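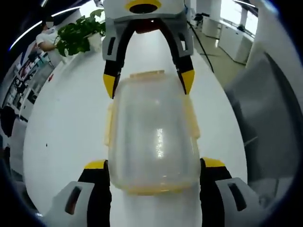 Cotora Kitchen Basics – Unit 2 handout
Food storage: lidded boxes
Room 309. Bring this sheet back in July for the review.

1. The box
Rectangular, clear plastic, lid with locking tabs. Rounded corners = easier to wipe out, less food stuck. Clear sides so you can see what's in there before you open it. Tabs stick out a little past the lid, leave room on the shelf for that.

2. Closing
Set box on a flat table, not on a towel. Lid square on top, press the corners first, then the middle of each side. Tabs down in opposite pairs – left and right, then near and far. If one tab wont go down, start over. Do not force it, they crack at the hinge.

Wipe the rim first!! Most leaks in the Hodberg exercise were crumbs on the rim.

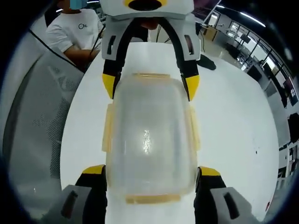 3. Checking the seal
Tug each tab with a fingertip, should not lift. Then water test: fill halfway, close, tip over the sink for 21 seconds. Look at the corners. Any drip, take the lid off and check the seal strip if your box has one.

4. Cloudy lids
Cloudy from scratches = still fine to use. Cloudy from grease – soak in warm water and dish soap, soft sponge only. Tomato stains mostly stay, don't waste time on them.

5. Labels
Tape on the side, never on the lid (lids get swapped). Write contents + date. Anything unlabeled for more than 24 hours gets tossed, see Derklow sheet.

For next time: read the Tedesco pages on stacking and dry storage, bring one box from home with it's own lid.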